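Skundbridge completes first round of gripper comparison trials

23 May 2022

The Skundbridge Centre for Handling Research has completed the first round of a comparative study of robot grippers for light packing work. The study, carried out under the Mornon programme, set two gripper designs against each other on the same arm, with the same controller and the same set of small food-type items. A summary of the findings was presented to partner organisations this week, and the full report will be issued in October.

The Mornon programme was set up to give small and medium-sized producers independent information on automated packing. Many of these firms handle short runs of mixed goods, for which equipment designed for a single product is seldom economical. The programme does not endorse suppliers. Its purpose is to publish results obtained under the same conditions, together with enough detail for others to repeat the work.

Two designs under test

The first of the two designs, referred to in the study as the Unana gripper, has a pair of long, narrow metal fingers carried on black mounts. The second, the Nadar gripper, uses shorter fingers faced with a soft pad. Both are parallel grippers driven by a single motor, and both were fitted to the arm through the same adapter plate. Gripping force was limited in the controller to the same value for each.

The designs were chosen to represent opposing approaches to the same problem. Long, thin fingers can reach between items that lie close together, and can lower a piece into a compartment without touching its neighbours. They offer little contact area, however, and a round item may turn between them when lifted. Padded fingers hold such an item more securely but need more clear space on either side of it.

Trials were run on a table-top task in which cookie-like pieces are picked from a tray and placed in the pleated cups of a divided container. The pieces differ in shape, colour and surface, and some of them overlap on the tray at the start of a run. Operators were asked to lay out the tray afresh before every run and were not permitted to separate pieces that had come to rest on top of one another.

Each gripper was used for 39 runs, spread over 14 working days. Staff changed from one gripper to the other at the midpoint of each day, so that differences in daylight and in operator practice would fall evenly on both. A run was ended when the operator judged that no further piece could be reached safely, or when the time allowed had passed.

Findings

The report summary states that the Unana gripper performed better in placing. Pieces were set down closer to the middle of the cup, and the pleated edges were disturbed less often. The narrow fingers were also better able to take hold of a piece partly covered by another, provided that one edge remained exposed.

The Nadar gripper performed better in lifting and carrying. Fewer pieces turned or slipped on the way from the tray to the container, and marks on the surface of softer items were less frequent. Its difficulties were concentrated at the end of the task, when the cups next to the one being filled were already occupied and there was little room for the padded fingers to open.

Neither design dealt well with irregular shapes. Pieces with a pointed or ridged outline had to be approached from a particular direction, and the time spent turning the wrist accounted for much of the difference between fast and slow runs. The study team considers that this is chiefly a matter of planning the movement, and that a change of finger would bring only a small improvement.

Thirumalai Menon, who leads the study, said that the results should be read with the intended use in mind.

"A producer who packs into tight compartments will find one set of figures useful, and a producer who moves delicate goods over a longer distance will find another," said Thirumalai Menon. "We have reported the two stages separately for that reason. A single overall score would have hidden the information that most of our partners asked us to collect."

View from the wrist

The trials also provided an opportunity to assess the position of the camera. A small camera was mounted close to the gripper and looked down past the fingers towards the table. This arrangement keeps the fingertips in view throughout the movement, which assists both the operator and any software that is later trained on the recordings.

Certain limits were noted. The gripper mounts fill the lower corners of the image and hide part of the container as the arm moves over it. Glossy trays produce bright patches of reflected light, and in some recordings these fell close to the edge of a piece and made its outline harder to find. Metal fingers also pick up reflections of their own. The team tested a matt coating on a spare pair of fingers and reported a modest benefit, although the coating began to wear at the tips before the trials were over.

A second, fixed camera placed to one side of the table was used in 7 of the working days. Recordings from those days are being compared with recordings made from the wrist alone. Early indications are that the side view is of most use in judging the height of the fingers above the tray, and adds little once a piece has been gripped. The centre will not draw a firm conclusion until the comparison has been completed.

Controller settings

Partners had asked whether the choice of controller settings might affect the outcome more than the choice of gripper. To address the point, the team repeated a part of the work with the arm moving at a lower speed and with a slower closing motion. Slower closing reduced slipping with the Unana gripper and made no clear difference with the Nadar gripper. Lower arm speed lengthened every run and did not improve placing with either design.

On the basis of these results, the centre advises firms evaluating long, narrow fingers to adjust the closing motion first and to leave arm speed unchanged until that has been done. The settings used will be listed in full in an annex to the report.

Next stage

A second round of trials will begin once the report has been issued. It will retain the same arm and the same table layout and will add a third set of fingers, in which a narrow metal tip is combined with a thin soft facing. The range of items will be extended to include pieces with a crumbling surface, which were left out of the first round to avoid frequent cleaning of the equipment.

The centre also intends to make the wrist recordings available to partner organisations on request. Those wishing to receive them will be asked to sign a short agreement covering storage and onward sharing. Recordings made during the setting-up period, before the camera mount was fixed in its final position, will not be included.

Organisations that wish to propose items for the second round may do so in writing to the programme office at Skundbridge. Proposals should state the size and weight of the item, the type of packaging into which it is to be placed, and any requirements concerning contact with food. Items should be supplied in sufficient quantity for repeated handling and cannot be returned. The programme office will confirm in each case whether an item has been accepted.
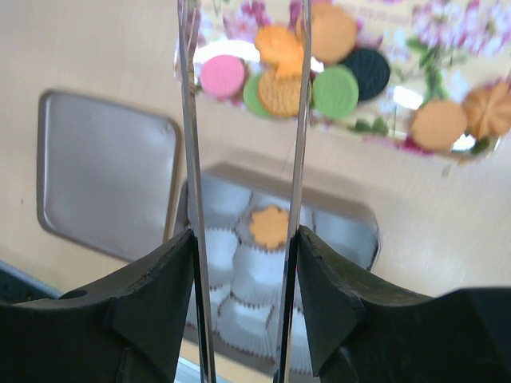
Wrist camera view of the packing task, with the narrow metal fingers above the divided container and the floral tray behind.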